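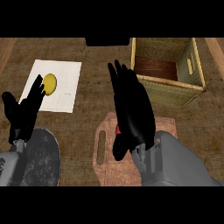 Keep the Small Halls on the Tour

My sister and I drove 133 miles last October to hear the Morikawa Strings, and I would have gone twice that far without grumbling much. We packed sandwiches, we got lost outside Pelen (the road signs there seem to be a matter of local pride and very little else), and we walked into the old Stollano Theater at ten minutes to eight with our coats still on. It seats 812 people. From our spot near the back of the balcony I could hear the cellist breathe in before she played, and I've been thinking about that breath ever since.

So you can imagine how I felt when I read that next year's tour will skip places like the Stollano and play only in arenas. I do understand the arithmetic, or enough of it. A bus costs the same to fill with gas whether it's headed for a big room or a small one, the crew has to eat, and a band with a string section is a lot of mouths. Nazareno Russo, who booked the Stollano for many years and was kind enough to talk with me on the phone for most of an evening, told me that a touring show of that size can lose money in his hall even when every seat is sold. "I'd never tell a musician to go broke for my sake," he said, and I wouldn't either.

But I do think something gets lost when the math is the only thing in the room, and I'd like to make a case for leaving a few small dates on the calendar, even if it's only a handful at the tail end.

For one thing, the music was made for it. The slow piece they play after intermission, "Drulten," is so quiet in the middle that you find yourself leaning forward. I heard it again in the spring in a hockey arena, from a very nice seat that cost me $90 before parking, and it came to me through a speaker hung over my head while a man went up and down the steps selling pretzels. It was still lovely! I cried a little, I'll admit, the same as I always do. I just didn't lean forward.

And then there are the people who can't get to the arena. My neighbor Chie Maruyama taught piano for most of her life and no longer likes to drive on the highway after dark. She used to take her older students to the Stollano every winter, a whole row of them in their good shoes, and a couple of those kids went on to play in orchestras of their own. You can't put that on a balance sheet very easily, though I wish somebody would try.

I'd gladly pay more for a small hall ticket, and I suspect plenty of others would too. Charge us the arena price for the balcony. Send half the band and let them play the quieter songs. Skip the lights and the fog, which always made my sister cough anyway. Most of us in those back rows came for the tunes, and we'd be glad to have them plain.

If the band's office is reading its mail, mine is the long letter in the green envelope. I put in a stamped one for the reply.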